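Food Waste at the Nindura Campus Cafeteria
Semester project report, Group 11

1. Background

The cafeteria at Nindura serves lunch on weekdays and closes at 2.30 pm. Leftover cooked food goes into the green organics bins behind the kitchen, which are emptied by Cordero, the waste contractor. Before this project there was no record of what went into those bins or which meals it came from.

We wanted to find out how much of the waste was plate scrapings and how much was food that had never been served.

2. Method

We weighed waste over two weeks in March. Kitchen staff kept unserved food in one tub and we collected plate scrapings in another at the tray return. Both tubs were weighed after closing on a set of bench scales. The weight of the empty tub was subtracted each time. Drinks, packaging and coffee grounds were left out.

We also handed out a short paper survey asking students why they left food. We got 183 surveys back, but a few had only the first page filled in and we used those for the first question only.

3. Results

Plate scrapings were the larger share on every day except Wednesday, when the roast was on and a full tray of vegetables was not served. Rice and chips were the most common items on plates. In the survey, the main reason given was that the serving was too big. Price and taste came up less often than we expected.

On the worst day the two tubs together came to 50 kg.

4. Sorting and labelling

After the weighing we planned a labelling trial for the tray return, using the sign layout from the Jirnine campus. Their signs show the food items as drawings – ours only had words. The draft signs were laid out and compared before printing.
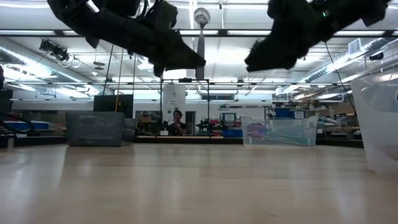 Figure 1. Table in the laboratory.

5. Limits and next steps

Two weeks is a short period and did not include exams, when fewer people eat on campus. The scales were also out for one afternoon, so that day has no plate figure. We recommend offering a half serve of rice and chips and repeating the weighing next semester. Grukdale college has offered to lend us a second set of scales.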